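Setting Up Your Kirell Kitchen Scale, Part 2: Placing and Zeroing

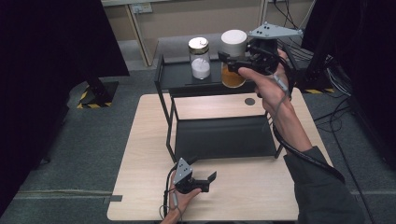 I get more mail about drifting readings than anything else, and nearly every time it comes down to where the scale is sitting. Mine lives on a plain wood tabletop. I keep my jars up on a little black two-tier rack like this one (white powder in the gold-lidded jar, the orangey-brown stuff next to it) so the space in front stays clear for weighing!

1. Set the scale down and press each corner. If it rocks, turn the foot underneath until it doesn't.

2. Hold ZERO for 8 seconds. You'll see dashes, then 0.

3. Put your empty bowl on and tap TARE. My big mixing bowl is 464 grams, so I always check it against that first.

Note: the display sleeps after 39 seconds. Tap any key and your tare comes back.

Caution: please don't store anything on the pan overnight. I did that for a week and had to redo the zero every morning.

If step 2 shows Err, swap the batteries and start over from step 1.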